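Storix at the Celville site: frequently asked questions
For packing and returns staff. Maintained by the Itent process group.

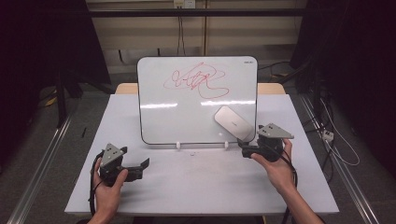
Will the hand-held grippers still be at the benches once the arms are running, or are we training ourselves out of a shift? That question came in by the suggestion form in August, and several others asked the same thing in different words. The answers below start with it.

Does demonstration work end when the arms go live?
No. Demonstrations continue for any item type the arms have not been trained on. The bench roster is set by the site, not by Storix.

Are shifts being removed?
The Mowat line keeps its present number of shifts through the pilot. Two positions per shift change from manual sorting to bench and exception work. Pay grade is unchanged. Any change after the pilot goes through the normal notice procedure.

What do I do at a demonstration bench?
You handle items with a gripper in each hand, following the task card. Work at your usual pace. Keep the jaws in front of you and the cables clear of your forearms. If an item slips, pick it up and continue - slips are kept in the record and marked later.

How long is a session?
20 minutes, followed by a change of task. Do not run sessions back to back. The grippers weigh more than the items, and the load falls on the wrist.

Is my speed measured?
Session length and task number are stored. Individual speed is not reported to supervisors and is not used in reviews.

Can I decline bench work?
Yes. Tell your shift lead before the roster is posted. Declining does not affect your place on the packing line.

What is exception work?
The arm stops when it cannot complete a pick. You clear the item by hand, select a reason code and restart the cell. Training takes two half shifts and is paid.

Who do I call when a gripper stops responding?
Check the cable at the gripper end first. If that does not fix it, tag the unit, leave it on the bench and call extension 20. Do not open the housing.

Can I see recordings of my own sessions?
Yes, on request to the process group. Recordings stay on the site server and are deleted at the end of the pilot unless the task is still in training.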